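Putting winter coats away

Every June someone tells me to buy vacuum bags. I'm not convinced. A Joltstead set cost me 200 kronor, and the padding came out in autumn as flat as card. I now fold loosely on the bed and use an old pillowcase.

Snaps first, then sleeves in, then one fold up from the hem. Fleece gets rolled. Leave it 30 minutes after ironing anything nearby, or skip the ironing.

Padded jacket and beige fleece, both on the bed:
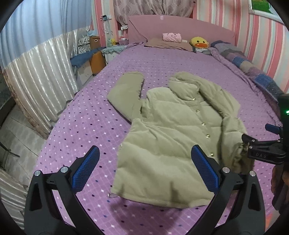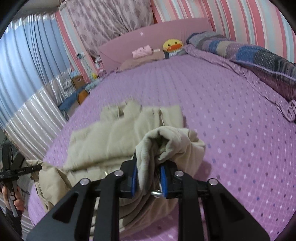

Do cedar balls keep moths off?

Only while they smell, and I wouldn't trust them with wool.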